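From: Clarkura partners desk
To: partners-list
Date: 02/10/2024
Subject: Re: Fonseca match funding and the Fosness date

Thanks for the replies to the August note. I have quoted the one that came up most often, as several groups asked the same thing in different words.

> We are a small group in Anau and have been told that Fonseca will match
> whatever we raise locally this winter. Our members want to know three
> things before they start. Is there a ceiling? Does the money come to us
> or go through Clarkura? And do gifts of goods count, or only cash? We
> had a lot of clothing given last year and very little money, so the
> last point matters a good deal to us.

Taking these in order.

There is a ceiling. Fonseca will match up to 1401 pounds for each group, and the match is pound for pound. If you raise less than that, you get the same again. If you raise more, you keep what you raised but the match stops at the ceiling. Anything left over in the pot at the end goes to the Fosness hardship fund and is not shared out again between groups.

The money goes through Clarkura. You send us the total with a copy of your bank statement or paying-in slips, we check it and pass it on, and Fonseca releases the match in one payment. Last year this took 60 days from start to finish. It may be quicker this time, but please don't commit the money to anyone until you have it. 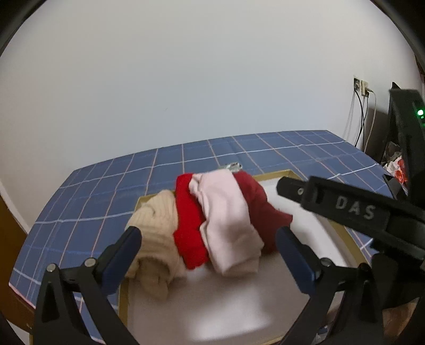 Gifts of goods do count this year, which is a change. Fonseca has agreed a flat value for clothing so that groups don't have to price each item. The rate is 95 pence per garment, whatever the garment is, provided it is clean and fit to be worn. A beige cable-knit and the dark red piece at the other end of the tray would go down at the same figure, so there is no need to sort by type before you fill in the form. Coats are the one item people have argued about. We did ask for a higher rate and the answer was no.

Shoes, bedding and toys are not covered by the flat rate. You can still hand them on through the usual routes, but leave them off the form. The same goes for food, which Fonseca supports under a separate scheme with its own rules.

On the form itself: it is the old one with an extra box on page two. Several of you sent back the version without the box. Those forms will be accepted, but I need a line by email giving the number of garments and the date they were handed over. Please put the name of your group in the subject line – there are 149 addresses on this list and I can't always tell from the sender who is writing for whom.

Two groups asked whether Fonseca's name has to appear on posters and leaflets. It doesn't. If you want to use it, the wording is "with support from Fonseca" and nothing longer. Please don't use the logo on clothing, bags or labels given to families. That was a condition on our side and Fonseca accepted it.

Groups covering both Anau and Fosness should send one form for each place. The ceiling applies to the group, so two forms will not get you two matches, but we have to report the two places separately.

I still need bank details from anyone who has changed account since August. Send them to the desk address and not to the list.

Clarkura partners desk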